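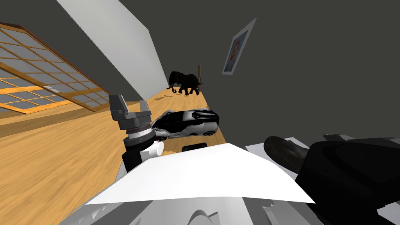

Page last changed: January, by Peninah

About us

Hi! I'm Peninah Mfinanga, and I run Clumix, a small evening school where grown-ups learn to bake bread. If you landed here looking for the class list, it's on the other page. If you want to know who we are and why the flour bill is so high, stay put.

I started Clumix in my own kitchen with 2 students, one of them my neighbor and the other my neighbor's sister, who came along for the ride and ended up being the better baker (sorry, but you both know it). I had been working the night shift at a wholesale bakery called Fakell, shaping rolls from eleven until sunrise, and I loved the dough and hated the hours. When Fakell moved out to the highway I didn't move with it. I had a mixer, a decent oven and a lot of opinions about salt.

For the first year we made one thing, a plain white pan loaf. People asked for sourdough every single week and I kept saying not yet. I still think that was right! You learn so much from a loaf with four ingredients, like how dough feels when it's had enough kneading, and how much your kitchen changes between summer and winter. We still start everybody there, even the folks who tell me they've been feeding a starter since college.
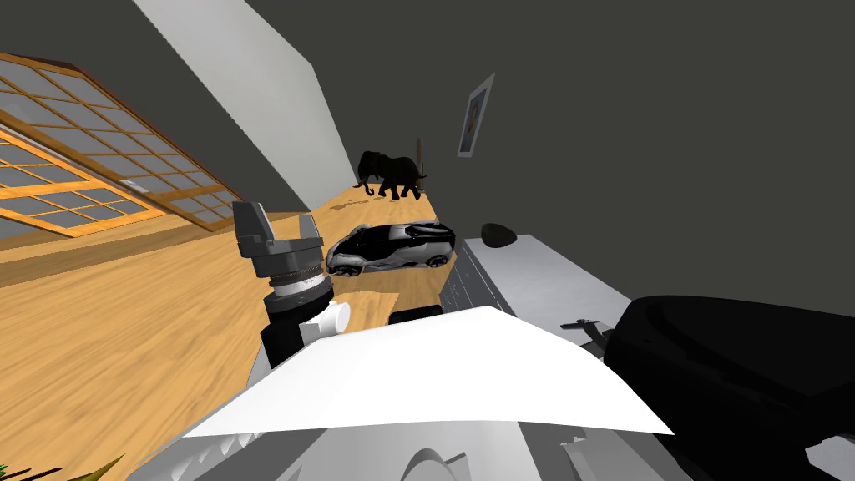
Page 2

Rigoberto Jaramillo joined me the spring after that. He had signed up as a student, missed the third class, and came back to the fourth with a tray of conchas to apologize. I asked him to teach the week after. He now runs all of the sweet dough classes, the holiday breads and the Saturday kids' table, and he's the one who answers the phone, so if you've called and been talked into a brioche class you didn't plan on, that was him.

We moved out of my kitchen and into the old Ásgeirsdóttir building on the corner, across from the hardware store. It was a fabric shop for years and we kept the long cutting counters, which are exactly the right height for kneading unless you're Rigoberto, who is very tall and stands with his feet way apart like he's on a boat. We have two deck ovens and a small one for tests. The big one on the left runs hot at the back. You'll be told this in your first class and you'll forget it and you'll burn a loaf, and then you'll remember it forever.

Classes hold 15 people. We tried bigger and I didn't like it, I couldn't get my hands in everybody's dough. Each course is six evenings, doors at 6:30, aprons on by 6:45. You take home what you make, so bring a bag, and please not a plastic one if you care at all about your crust. 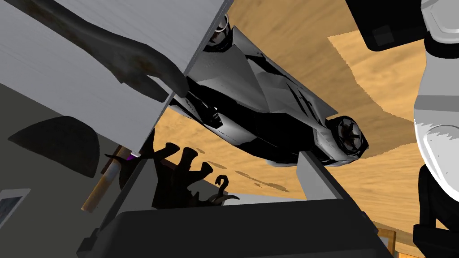
The other thing we do is the Zistora project, and I'll talk your ear off if you let me. Zistora is our name for the bread shelf by the front door. Everything left over from the teaching side goes on it, wrapped and labeled, and anybody can take a loaf, no sign-up and no questions. Last winter we put out 200 loaves, and a fair number of those were baked by former students who came in on their own time to use the ovens. The rye always goes first. I would never have guessed rye.

Things people ask me a lot, so I may as well put them down:

Do I need experience? Nope.

Can you do gluten free? Not safely, there's wheat flour in the air all day long. I'd rather send you to someone with a separate kitchen, and I keep a list, so just call.

Am I too old? Our oldest student so far was 63 when she signed up and she could out-knead me on a bad day. Come on in.

Do you sell bread? Only in December, and only stollen, and only until it's gone.

What flour do you use? Whatever the mill two towns over sends us. It changes a little with every batch and I've decided to think of that as part of the class.

We don't do certificates. Rigoberto wants to, he even picked out the paper, and we've been arguing over it since the fall. For now you get bread and our recipe binder, which has some typos in it. The big one is on the bagel page, where it says tablespoons and means teaspoons. Please fix yours with a pen.

If you'd like to visit before you sign up, stop by in the afternoon, any time after 3:00, when the ovens are coming up and one of us is weighing out flour for the evening. Knock on the side door, we can't hear the front one over the mixer.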